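Folding T-shirts: thirds or halves?
Household > Laundry and ironing
Replies: 11

pilttonpete
Settle something for us. I fold T-shirts in thirds, sleeves in, collar on show. My other half folds down the middle like a newspaper and says mine takes all evening. We have 2 drawers and one marriage. Advice welcome.

Odukoya_K
Thirds. Halves puts a crease down your breastbone and you look like you came out of an envelope.

mangle_wurzel
Halves. You put it on, the crease drops out by lunchtime. Who is inspecting you?

Odukoya_K
My mother.

vakar171
Roll them. Did this in November and haven't looked back.

mangle_wurzel
Rollers always turn up. You open the drawer and it's a tray of sausage rolls.

itsuki_fujimoto
Thirds for me, on a table and never on the bed, because a bed gives way and you end up with a trapezium. Face down, sides in, sleeves back, bottom up to the collar, flip. Hold the next one up by the shoulders and let the sleeves drop before you lay it down. A red one done my way, collar at the top:

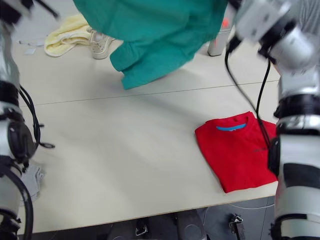 The other thing is to stop smoothing after every fold. Once at the start, once when it's flipped. Pete, if yours takes all evening I suspect you're smoothing.

pilttonpete
I am smoothing.

mangle_wurzel
Fine, that is a tidy rectangle. I still say life's too short. Does it survive the drawer?

itsuki_fujimoto
If you stand them on end, yes. If you rummage, nothing survives.

vakar171
Rolled ones survive rummaging.

pilttonpete
Showed her the thread. She's with the sausage rolls. I now need a third drawer.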